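Parnari Dancewear: the shop news

New hours, old floor, and the matter of the tights

If you've been in since the start of July you'll have noticed the counter has moved to the left wall and the fitting room has a door. The door was Yevdokiia's idea. The curtain had served us well, in the sense that it covered most people most of the time, but it had a habit of coming off its rings whenever a family of five tried to get one child into one leotard. So, a door. It has a lock and a hook and a little shelf for your coffee, and please don't put your coffee on it with the cream ballet skirts.

Worship season orders

Several churches have already been in touch about Advent and Christmas garments, which seems early until you try ordering twelve matching overlays in December. Metallics are the ones that vanish first. Gold is on a long wait from the mill, silver is fine, and the colour the catalogue calls "harvest" is brown. We have a sample hanging by the till if you'd like to see for yourself before committing your whole team to it.

Group orders need measurements for every dancer, on our form, taken by somebody other than the dancer. We say this with affection. Last year one group sent us the sizes they hoped to be by the concert, and Rostyslav spent a good part of a weekend letting out side seams.

The cut-off for made-to-measure is 8th August. Orders that arrive after that go to the back of the line and will be ready when they're ready, possibly for Easter.

Flags, streamers and billows

The Lollora flags are back, in the short and the long pole. If you dance somewhere with ceiling fans, buy the short pole. We've also got a few silk billows left from the spring, marked down, one with a small pull near the hem that you'd never see from the pews.

We don't take back flags that have been used outdoors. The grass stains give you away.

Shoes

Hviid have changed their sizing again. Their new jazz shoe comes up narrow, so if you've worn the same size from them for years, come in and try it on anyway. The split-sole ballet slipper hasn't changed, and we now stock it in four skin tones, with a fifth due when the box turns up. Pointe fittings are still by appointment only and still take an hour. Bringing a hungry nine-year-old who isn't ready for pointe doesn't make it go faster, and Yevdokiia will tell both of you the truth.

The tights deserve a word. The cheap ones we tried in spring were a mistake and we've stopped selling them. If you bought a pair and the knees went, bring them in and we'll swap them for the Gumo ones. You don't need the receipt. We remember who you are, mostly because you phoned.

Gift cards and the points club

The old paper punch cards will be honoured until they fall apart, and a few of them are well on the way. New cards are kept under your phone number. You earn a point for each dollar, and 100 points gets you a pair of convertible tights or the same value off shoes. Points can't be put toward alterations, which Rostyslav does by hand and would like to go on being paid for.

The online shop is still there for anyone who lives too far out to drive in, with the same prices and the same two people packing the boxes. If something's listed as in stock and we then email you to say it isn't, we're sorry, and it was probably the brown.
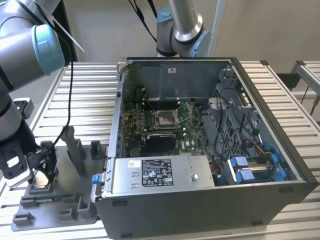 Dates and odds and ends

Back-to-class weekend: the shop opens an hour early both mornings. Bring the teacher's list, since every studio in town wants a different pink and they all call it "ballet pink."

Used costume rack: we're taking clean garments in good repair, on consignment. Zippers must work. Sequins should be attached to the costume and not to the inside of the bag.

Lost and found: one tap shoe (left), a hairnet, a water bottle that has been here long enough to get a discount.

Alterations: allow two weeks. Rush jobs are possible for a bit extra and a civil tone.

Questions about any of this can go to extension 3656, where you'll get Rostyslav if he isn't pinning someone, or leave a message with your name said slowly.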